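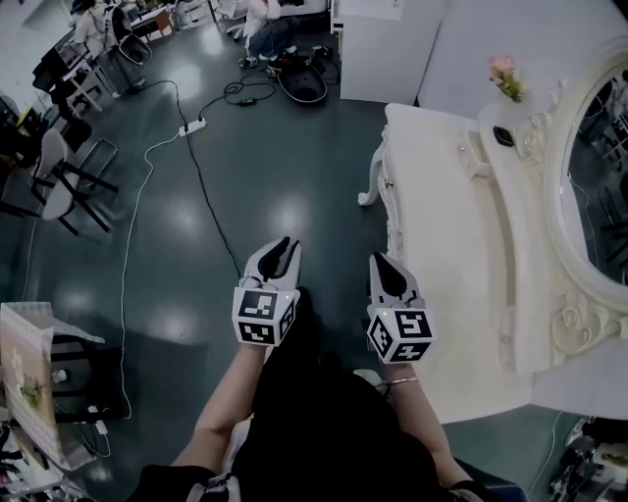
3.2 Hand-held grippers and the mirror problem

The two grippers were built in a shared workshop between February and the start of collection. Both follow the same drawing. Each has a pair of curved fingers with padded inner faces and, at the base, a cube-shaped mount with square fiducial patterns on its faces. Small green indicator lights sit on the top edges of the cubes. One camera on each gripper looks out past the fingers, and a third view comes from the operator's head. The three streams share a clock through the Presen logger, which writes one file per episode.

The first version of the mount carried a single flat marker. It was lost whenever the wrist turned past the marker's usable angle, and the pose estimate then drifted until the marker came back. Going to a cube removed most of these gaps at the cost of a heavier tool. F. Azar rebalanced the grip twice. The final weight is 647 g per gripper without the cable, which two of our operators still found tiring after long sessions. We did not reduce it further.

Tracking was tested in the open workshop, next to a white vanity table with an oval mirror in a carved frame (Figure 4). A mirror is a hard case for marker-based tracking. It can return an image of the operator and of the tool being held, so a marker may be found twice in one picture, once directly and once in the glass. 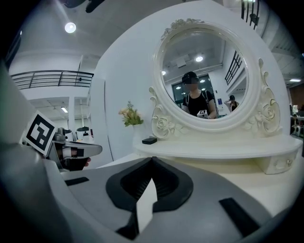

A square marker seen in a flat mirror has its pattern reversed, and a strict dictionary should reject it. In practice, the Kundale detector that we used has an error-correction setting, and at its default value some reversed patterns were matched to other entries in the dictionary. The result is a valid ID at a false position behind the wall. We took three measures against this. The dictionary was cut to the entries used on our own cubes. Error correction was turned off. Finally, any pose that moved farther between successive pictures than a hand could carry it was dropped and filled in from the inertial data - this last step is the only one that needs tuning.

Exposure was the second concern. The ceiling lights also appear in the glass, and with automatic exposure the markers went dark when a bright reflection entered the view. Exposure time was therefore fixed at 6 ms and gain was set once per session. Marker edges remained sharp during ordinary hand motion, though distant parts of the room came out noisier than before.

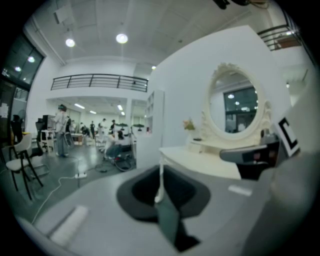

The workshop was left in its normal state during the tests. Other people were working in the same space, and chairs, desks, a power strip and loose cables stood or lay near the test area. We consider this a fair condition for a tool meant to be used outside a laboratory, but it has a drawback. Visual odometry, which supplies the pose when no marker is visible, tends to lock onto people who are moving. T. Moussa added a mask for moving regions, and its settings are listed in Appendix B.

Of 994 recorded episodes, 800 passed the pose check without manual repair. The remainder were kept in the archive but were not used in Section 4. We did not separate failures caused by reflections from those caused by motion blur, and the pass rate should not be read as a measure of either one.

Figure 4. Paired hand-held grippers at the vanity table: view from the operator's head (first panel) and views from cameras on the grippers (second and third panels).

Contact: D. Yammine, Hijazi Shared Workshop | © the authors | Back to top
Shares 6 | Comments 0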